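Running a Small Musical Revue: Production Report

Group: Huiling Xiao, Ming-te Shih, Parvaneh Zamani
Supervisor: Savvas Michailidis
Submitted 26 October 2024

1. What we set out to do

Our project was to put on an evening of songs from stage musicals in the Letislow, the studio theatre next to the drama department, and to report on how the production was planned, rehearsed and received. We chose a revue over a full musical for reasons of cost and time. A revue needs no single licence for a whole show, the cast can rehearse in small groups, and a song can be dropped late without harming a plot.

We called the show Skernau, after the made-up seaside town in which our linking scenes were set. It ran for two nights in February. The audience sat on three sides of the stage.

2. Budget

The department gave us £300. Ticket income brought in £722 over the two nights, most of it from the second. Our largest cost was the performing rights for the songs, followed by piano tuning and printing. We had hoped to pay our pianist, Shuzhen Zhong, but the figures were not settled until after the run, and she was paid later than she should have been. We would put the musician's fee in the first draft of the budget next time.

Costumes were mostly the cast's own clothes. Parvaneh bought hats and trimmings from a haberdasher called Czerwiński, which was closing one of its shops and selling stock at a discount.

3. Choosing the songs

Each member of the group made a list and we met to combine them. This took much longer than planned. Huiling wanted older numbers that the audience would know. Ming-te wanted recent ones that suited the voices we had. In the end the first half was mainly older material and the second half mainly newer, and we think this made the evening feel like two shows. Several people said so on their feedback cards.

The running order changed during rehearsals. The duet originally placed before the interval was moved to the opening, where it worked better as a way of introducing the two singers who also spoke the linking scenes. The comic number that replaced it got a good response on both nights.

4. Rehearsals

We rehearsed in the evenings. Ensemble songs were taught first, by ear, with Shuzhen playing each part slowly and the cast recording it on their phones. Two of the singers read music well and the others did not, so this was the fairest method, but harmonies drifted between sessions and had to be taught again.
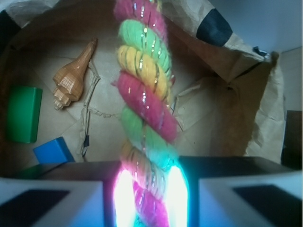
Movement was left until the notes were secure. Looking back, we should have started it sooner. The Letislow stage is shallow, and with the piano on it there was room for a line of singers and very little else. Ming-te had planned a circle for the closing number and had to change it to two rows at the first rehearsal in the space. The cast were patient about this but it cost us most of an evening.

The linking scenes were written by Huiling and cut heavily. The first version had a storm, a missing ferry and a mayor. The final version kept the ferry.

5. Sound and lighting

We used no microphones for the singers. The room is small enough, and we wanted the voices to sit naturally with the piano. On the first night the piano was too loud in the quieter songs, especially for people seated on the left. For the second night we closed the lid and turned the instrument slightly, and the words were easier to follow.

Lighting was kept to a warm general state and a tighter one for solos. The operator followed a marked script. One cue was missed on the first night, leaving a soloist in the dark for the start of a verse. She carried on singing and the light came up before the chorus.

6. Response

Feedback cards were left on the seats. Comments on the singing were generally good. The most common complaint was that the linking scenes were hard to follow, and a few people were unsure whether Skernau was a real place. The student magazine Jutov printed a short review which praised the duet and the pianist and called the second half "rushed in patches". We agree with that.

7. What we would change

We would hold at least one early rehearsal in the theatre itself, before any movement is set. We would fix the running order sooner and cut the spoken scenes further, or give them to a single narrator. Publicity also started late. Posters went up only in the week of the show, and the smaller first-night house reflects this.

Savvas Michailidis suggested that we keep our prompt book with the report. It is attached as Appendix A, with the cue sheet as Appendix B.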